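Flinetti Hand Gripper Kit, Second Version: Eight Weeks of Laundry

My first opinion of the Flinetti was formed by the box, which weighs more than the thing inside it and has a magnet in the lid. I distrust a magnet in the lid. It usually means somebody spent money in the wrong place.

For those who haven't met one, this is a gripper you hold yourself. You squeeze, two fingers close, and a camera watches what they do so that a robot arm can be taught the same move later. The arm stays home and drinks your electricity while you walk around the house picking things up badly on its behalf. I bought mine to collect folding and flattening tasks, mostly pants and shirts, because the Clistis software I already pay for accepts the files without a fight.

Assembly took one evening. The instructions are 12 pages long and page 8 is printed upside down, which I took as a test of character. Everything you need is in the bag except the small screwdriver, and you'll want a decent one, since the screws they send are soft. I ruined one before I'd finished my coffee. There were spares, to be fair, so somebody at Flinetti has ruined one too.

Now the fingers, which are what you're paying for. They're black plastic with triangular cut-outs, so they give a little when they meet something solid, and the working end has a blue textured pad on the inside. On the first version the pads were smooth and slid off anything thicker than a T-shirt. These hold. Denim is my usual torture test, and the waistband is where grippers go to be humiliated, with all those layers and rivets and a seam that wants to be somewhere else. The Flinetti takes hold of a waistband on the first try most of the time. Cuffs are easier. Linings and anything silky are still a comedy.
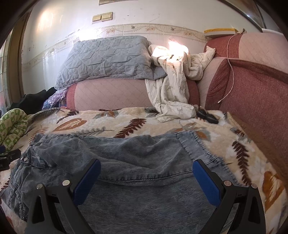 Eluned Prydderch wrote in after my first notes went up to say that her pads started peeling at the lower corner in week three, and that warming them with a hair dryer and pressing them flat for a minute fixed it. She also thinks the Discombe gripper is better on jeans and worse on everything else. I've borrowed a Discombe since, and I'd agree with the second half. It bites harder, but it also bites your patience, because the trigger needs a whole hand and by the tenth pair of pants I was using two.

The Flinetti trigger is light, maybe too light. I have closed it on air many times while reaching for something, and those takes all have to be thrown out. My best afternoon was 124 takes, of which I kept most, and my wrist let me know about it at dinner. If you plan to work longer than an hour, wrap the handle in something. Bicycle tape is good.

Two complaints. The wide lens is generous, so it records the whole bedroom along with the pants, and strong sun from a window can wash out a patch of white sheet. There's an exposure setting, but it's three menus down and forgets itself when you switch off. Second, the battery door. It opens when it feels like it. I have 17 small pieces of tape on mine and I'm not proud of any of them.

Support is slow but human. I asked about the battery door in July and got a reply a week later suggesting tape.

Gidey sells a cheaper kit with the same general idea and fingers that don't bend at all. Fine for blocks and cups, and I'd skip it for fabric.

Would I buy the Flinetti again? Yes, with my own screws. Spare pads come in pairs and you should order a set with the kit, because shipping them on their own costs more than they do.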